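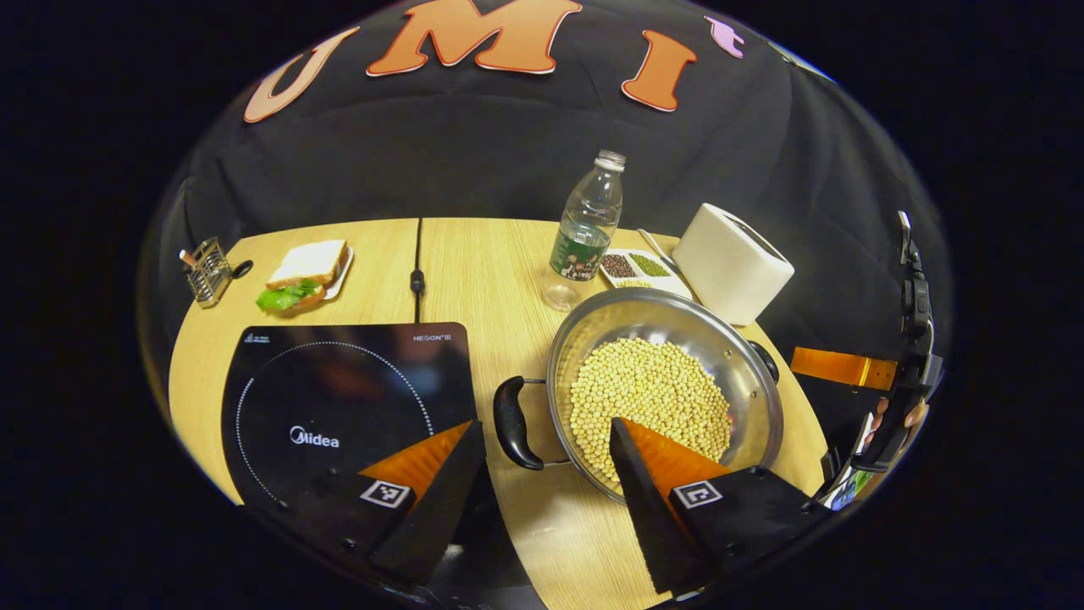 Jacqueline Vidal once remarked that the Gremdale Shale was the only rock unit she knew with more names than fossils, and the literature has done little to prove her wrong. The Gremdale Shale is a sequence of dark mudstone and thin siltstone in the northern part of the Prarnthorpe Basin. It reaches a thickness of 400 meters near the basin center and thins to nothing at the eastern margin, where geologists have nevertheless managed to argue over its boundaries.

Naming

The unit was first described by Thierry Besson, who called it the Egger Beds after the stream where he measured his section. The stream later proved to have been mislabeled on his map. Abdelghani Ouali proposed the present name and divided the shale into two members, the lower Flilirar Member and an upper one that he left unnamed pending further work. It is still pending.

Lithology

The Flilirar Member is 157 meters thick at its type section. It consists of black, finely laminated mudstone, rich in organic matter and poor in nearly everything else. The upper member is grayer and siltier, with scattered carbonate nodules that weather out whole and have been reported to local museums as eggs, cannonballs and, in one case, a petrified loaf.
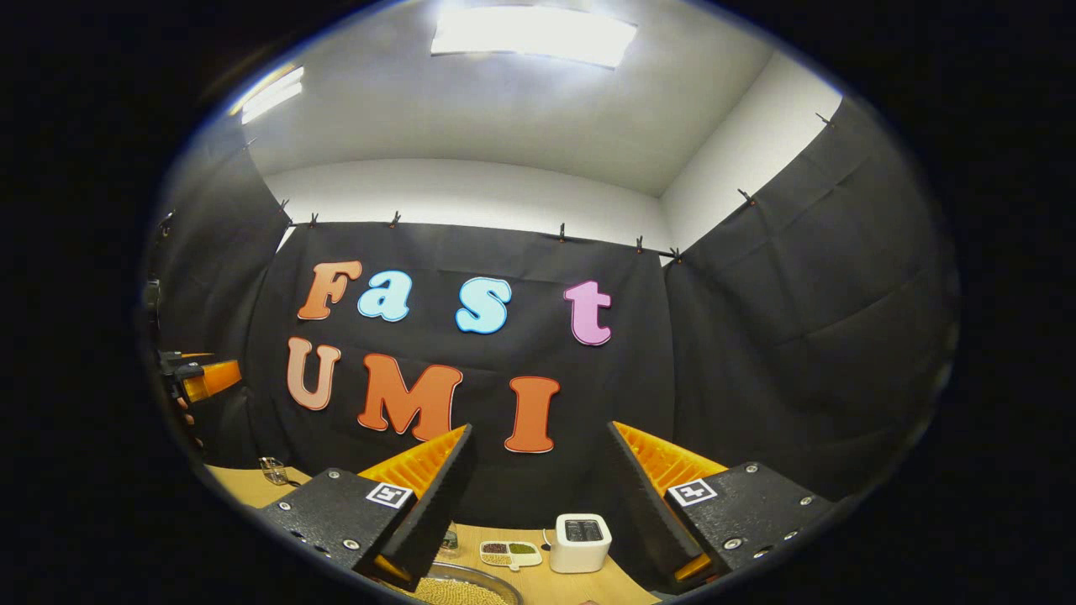
Black curtains, with a light panel in the ceiling.

Depositional setting

Besson read the laminated mudstone as the floor of a deep, still sea. Albane Poulain argued for a shallow lagoon with poor circulation, citing ripple marks in the siltstone - a feature Besson had drawn in his own notebook and labeled "damage." Most later authors favor the lagoon.

Economic interest

Early reports promised oil. A test well drilled to the base of the shale by Wenceslao Ulloa found organic matter that had never been buried deeply enough to produce any. The upper 100 meters of core remain in storage and are the most studied part of the unit, mainly on account of being indoors.

See also: Black shale; Type section; Prarnthorpe Basin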